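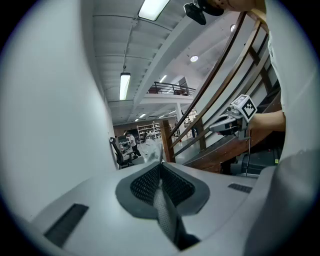
The Lalus with its mesh pad, and a second hand-held gripper across from it, cube marker on top.

Lalus G4 hand-held gripper: a month on the stairs side of the shop

Price as tested: $1,870 for one. You will want two, so do that math sitting down.

We bought the Lalus to replace a pair of Costari grippers that had reached the age where every session began with a screwdriver. The job is dull and repetitive: pick up a thing, put down the thing, record all of it, feed it to an arm that will someday do it worse.

The jaw pad is the best part. The honeycomb mesh hangs on to glossy boxes that the Costari used to shoot across the floor like a watermelon seed. Ours did 2,000 grasps before the notch began to look tired, and a new pad goes on with four screws, one of which is always shorter than the others.

The housing is big. It curves up into the wrist view and stays there, and you will get to know that pale housing very well. Lalus calls it "ergonomic shielding." My forearm calls it 200 grams too many.

Tracking was steady under our ceiling lights, which have ruined better gear. The Fjeld controller paired on the second try and dropped out twice in March, both times during the only good take of the afternoon.

The manual was translated by someone with a grudge. Spare pads ship from Lovunthorpe, and they take their time.

Grip: very good
Comfort: fine until lunch
Software: bring a book
Would buy again: already ordered the second one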